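Pulix (simulation method)

Pulix is a method for training and testing robot manipulation policies in rendered environments, in which cast shadows are treated as a variable to be controlled. It was developed by Rosalie Prantl and Aurelia Hubmann at the Innes laboratory in Idirton, and the reference implementation was released on September 6, 2024. The name is also used for the collection of tabletop scenes distributed with the code.

Background

Policies that act on camera images are commonly trained with randomized textures, object positions and colours. Lighting is often randomized as well, but in many simulators the arm's own shadow is softened or left out to save rendering time. Prantl had observed in earlier work that a policy trained this way tended to hesitate when a hard-edged shadow crossed the target object, and in some trials closed the gripper on the shadow boundary instead of the object.

Method

Each episode is simulated once and rendered several times. The physics, joint trajectories and object poses are held fixed while the position, size and number of light sources change, so that any difference in the policy's output can be put down to lighting alone. Views close to the gripper are rendered along with wider views of the workspace.
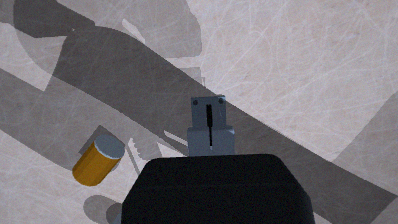
A consistency term in the training loss penalizes the policy when its predicted action differs between two renderings of the same instant. The term is weighted by the share of the target object that lies in shadow, a quantity the renderer can supply directly. The standard training set has 1000 episodes, each rendered under 15 lighting conditions. A further 140 episodes are held back for evaluation.

The scenes use small household and office items lying loose on a flat surface. The two-arm scenes add a second source of occlusion — one arm may shade the area in which the other is working — and are considered the harder part of the collection.

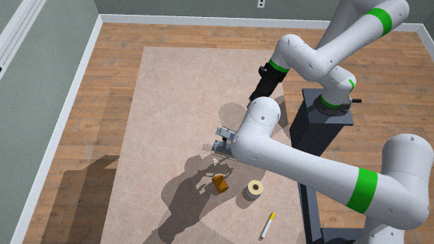 Results

In the original report, policies were compared on physical hardware over 658 grasp attempts. The policy trained with the consistency term failed less often under a single strong lamp than the baseline did. Under diffuse overhead light the two could not be told apart. Hubmann attributed the remaining failures mostly to depth errors on shiny lids, a problem the method does not address.

Limitations

Rendering cost grows with the number of lighting conditions, and the authors advise against the full set for early experiments. Coloured light and moving light sources are not modelled. A later version maintained at Hovitcombe adds window light at low angles — its results have not been compared with the original on the same hardware.

See also

Domain randomization
Sim-to-real transfer
Shadow mapping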